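Is the Kokkinos tidy-up service worth it for a small rental?
Posted in Home Automation by Trurko

I manage a short-stay apartment and I'm looking at the two-armed robot service Kokkinos offers for clothes and bedding. The quote is $91 a visit, with a minimum of 2 visits. Has anyone used it for picking up laundry?

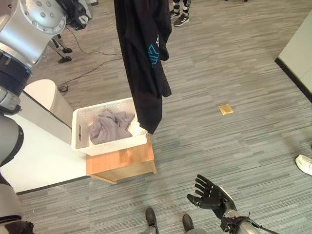
Floor space is my main worry. The apartment is small and I don't want to move furniture before every visit. A laundry basket on a low wooden stand would be fine, but I also get cables trailing on the floor and small things lying around. Does any of that have to be cleared first?

Graltmont
We had it in May. Cables should be picked up. It managed shirts and towels fine but it's slow, 33 minutes for one bedroom.

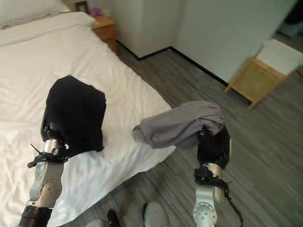 It did not fold to the standard I'd want for paying guests, so I refolded most of it. Ask if setup time is billed. Ours was.

Driruvstead
Too expensive. Get a cleaner.

If you do go ahead, check these with them first:

- Who pays for damage. My contract stopped at $2,000. 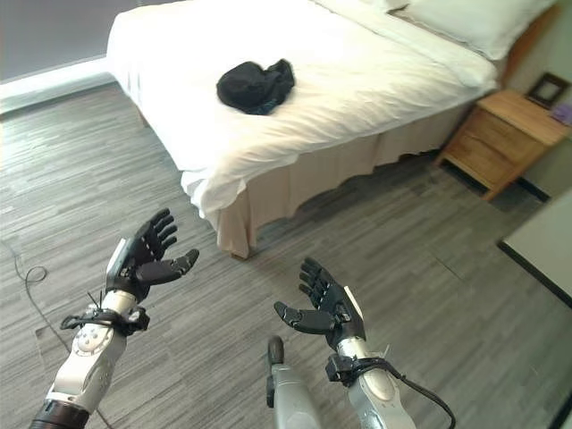
- Whether they make beds. Mine only covered clothes, and sheets were quoted separately.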